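Section 4: Setting Up Your Naltatby Bedroom Humidifier

Welcome back! If you have worked through Section 3, your Naltatby is out of its carton and the tank has been rinsed twice. Now comes the pleasant part, which is finding it a home and getting it to run quietly through the night.

Before you begin
Keep the humidifier at least 35 inches from the bed and well away from curtains. A low, sturdy table is best. Please don't set it straight on carpet – the air intake is underneath and likes to breathe.
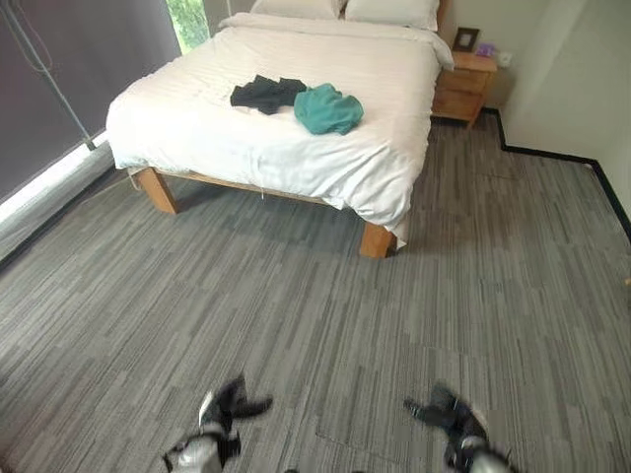 You will also want a wall outlet within reach of the cord, so that no extension cord is needed. The cord is a little short, we know, and customers in older houses have written to us about it more than once.

1. Set the base on your table and press down gently on each corner. If it rocks, turn the rubber feet until it sits level.

2. Fill the tank with cool tap water up to the line and screw the cap on until it clicks.

CAUTION: Never add oils, perfume or hot water to the tank. They can crack the plastic and will void your warranty.
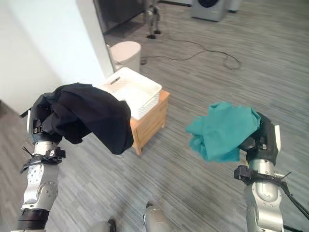
Damp air settles on whatever is closest, and fabric soaks it up faster than you might think. Take a minute to clear the area before you switch on. A white plastic basket on a stool is fine for clothes, as long as it isn't right in the path of the mist, and the same goes for blankets and bathrobes.

3. Lower the tank onto the base, plug in the cord, and press the power button. The light should turn green. Let the unit run for 2 minutes before you change any settings.

4. Turn the dial to Low for your first night. Our Gidberg model had three speeds, and if you are coming from that one, your new Low is close to the old Medium.

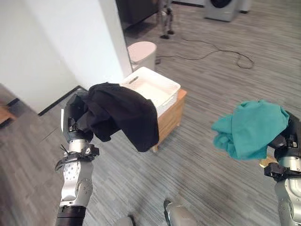
5. Check the windows in the morning. If there are drops on the glass, the room is too damp, so move the dial down a notch or leave the door open a crack.

NOTE: In December, when the furnace is running day and night, you may find you need Medium after all. Go by how your nose and throat feel, and keep an eye on those windows.

Changing the filter
The Vídalín filter is good for over 2,000 hours. Hard water will wear it out sooner, and a brown or crusty filter should be replaced whatever the hours say.

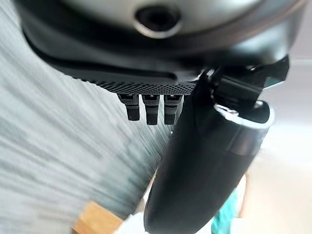

Switch off and unplug the unit, lift away the tank, and slide the old filter straight up. Rinse the new one under cool water, let it drip for a moment, and drop it in with the arrow facing you. Then hold the power button until the light blinks, which starts the hour count over again.

If anything in this section gives you trouble, write to Svenja Camenzind at our Skaltwood service desk and include the model number from the label on the base. Cleaning and summer storage are covered in Section 5.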